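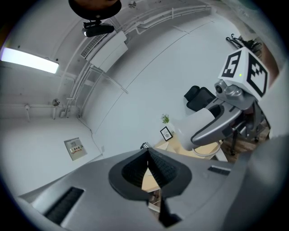 07/07/2020

Notebook, small room, desk corner

I write this in the evening, so the order is not very good. I started with the chair, because the chair was the reason I came in early.

The chair. It is the black one with the mesh back, the same that Danai complained about in February. The complaint was that it goes down slowly while you sit on it. I wanted to measure this properly before somebody orders a new one. I put it to the highest position, made a pencil mark on paper tape on the column, sat and read the Meltov manual for 15 minutes, and then made a second mark. The difference between the marks is 4 mm. I repeated with the same manual and got 3 mm. So it sinks, but it is not dramatic, and I think Danai was sitting on it with the lever not fully home. The lever is stiff and it can stay half way between the positions. If you pull it up and let it go with a small click, it is all right. If there is no click, it is not all right.

I cleaned the lever with a dry brush and did not put oil. Last time somebody put oil on a chair in this building we had spots on the floor for a long time, and the floor in this room takes marks easily although it looks like wood. Please no oil here. If the lever is still stiff next month I will ask Poduval if they sell only the lever and not the complete mechanism.

The casters I turned upside down and cleaned. There was a lot of thread and hair in them, and one piece of the yellow string we used for the parcels. After cleaning the chair rolls too well, it goes away from you when you stand up. I have no solution for this. Liis says a small rug, I say a rug will be full of dust in a week and then I will be the one who cleans it. We did not decide.

The desk. Top wiped twice, first with water and a little soap, after that with clean water only. The tabletop is pale and every coffee ring shows itself on it. Most of the rings went away. The oldest one, on the side where people put the cup when they are on the telephone, did not go away. I tried the white sponge on a hidden place under the edge first, and it made the surface a bit dull, so I stopped there. Better a ring than a dull patch. I would like that we use the cork mats. They are in the top drawer in the corridor cabinet and they were bought for exactly this.

One leg of the desk was not touching the floor well. You notice it only when you write by hand and press. I first believed the floor was uneven, and I moved the desk one hand to the side to test it. The movement stayed the same, so it is the desk. The screw on the inside of the leg had come out a little. I tightened it with the long hexagon key from the Fuvula box (the key must go back to the Fuvula box, I wrote this on the tape on the key too). After this it was steady. I did also the other legs while I was on my knees. They were fine but it costs nothing to check.

Then I pushed the desk back to the old place. I had made marks with tape on the floor before moving, this was useful, I recommend it.

The plant. It looks much better than I expected after the time when few people came in. The leaves are bright green and I see new ones at the middle. I must write down how it is treated, because at the moment three of us give it water and each of us believes she is the only one. Liis gives it water when she arrives, I give it when I remember, and Danai gives it what stays in her glass. It is surprising that it lives.

My proposal, written also on the card by the door:

Water when the top of the soil is dry to the finger. Half of a small cup, poured slowly at the side and not over the leaves. Wait, and pour away what comes out at the bottom. No tea, no sparkling water, no rest of the glass. Turn the pot a quarter when you water it.

I lifted it from the white pot to look underneath. There was old water standing at the bottom, with a smell. I emptied it, washed the pot inside and let everything drain in the sink while I did the desk. The roots are at the holes but they do not go round and round yet. I think it can stay in this size until spring. When we change it, I would like to keep the white pot, or one like it, since a darker one would look heavy on that desk. This is only my taste, of course.

About plant food I asked Liis and she has a bottle of Plalolora at home that she can bring. I have no experience with it. We will start with less than the label says and write the date on the card each time.

The small picture. It is the one with the black frame and the white mat. It was hanging before, and the hook came out of the wall with a piece of plaster the size of a coin. I filled the hole with filler, let it dry and rubbed it with fine paper. The wall is white but it is not the same white as the filler, so if you know where the place is you will find it. I asked the office for the name of the paint and I am waiting.

Until then the picture stays on the desk, close to the plant, leaning. I was afraid it would slide, so I put 2 small felt dots under the bottom edge of the frame. I pushed it with one finger several times and it did not move. I also bumped the desk with my hip, this was not planned, and it did not fall. I find now that I like it more there than on the wall, since you see it when you sit. Danai thinks the same. Liis thinks it will get wet from the plant, and she is right to think so, so the rule is: take the picture away before you water, then put it back. I have added this line to the card. The card is becoming long.

I cleaned the glass with a dry cloth only. Do not spray on it, the liquid goes under the frame and makes a brown line on the mat. I have done this to a picture at home and I am still sorry.

The light. The long ceiling light was making a noise again at the start of the morning. It is a low sound, like a fridge in the next room. It stopped after some time by itself. I did not touch it, it is not our work to open it. I have written it down with the office and I ask everybody who hears it to write the time here in the notebook, with initials. If we have only "it makes noise sometimes", nobody will come and look.

It is a strong light for this room. With white walls and white ceiling it comes back from all sides, and in the afternoon I had tired eyes. I tried the desk with only the lamp from the corridor and it was pleasant for reading but too dark for small writing. So I would keep the ceiling light and take breaks. I know this is not a great discovery.

The floor. Swept, then damp mop, well squeezed. Along the wall there was a grey line of dust that I think was there for a long time. The mop does not reach it properly, I used a cloth on a ruler. Under the desk I found a pen cap, a paper clip, and the little cover from Danai's tape measure that we looked for in February and said hard words about. It is now in the envelope on the shelf with her name.

Near the place of the chair there are fine scratches. They do not catch the nail. I think it was a small stone in a caster, because I found a small stone in a caster. I have kept it in the envelope also, I do not know why.

What I would do differently: clean the ceiling corners first and the desk after. I did the opposite and had to wipe the desk one more time. Also I should ask before I move the desk, as Danai came in with a full cup at the moment when the desk was standing in the middle of the way. Nothing was spilled but she was not happy.

To do, who:

Rug or no rug, to be discussed (all)
Name of the wall paint (me, asked, waiting)
Second thin layer on the hole after the paint answer (me)
Bring the Plalolora (Liis)
Cork mats from the corridor cabinet to the desk (Danai said yes)
Hexagon key back in the Fuvula box (done)
Chair lever, look again next month (me)

Later the same evening. Liis came by when I was putting away the bucket and sat in the chair. She pulled the lever, there was the click, and she stayed at the same height all the time we talked. She asked if the desk was always so near the wall. I said yes, it is on the tape marks. She looked and said that the marks were from the other time, when we moved it for the electrician. I have checked and she is correct, there are old marks and new marks, and the tape is the same colour. The desk is now on the old marks. I will leave it like this until tomorrow, and then I move it a little, and I take away the old tape.

Recent entries

Corridor cabinet, what is in which drawer
Filler and fine paper, notes on the door frame (Danai Psarras)
Poduval order, what came and what did not come
Sink in the back room runs slowly
Labels for the Meltov shelf (Liis Eglītis)
Where the keys from the Fuvula box should go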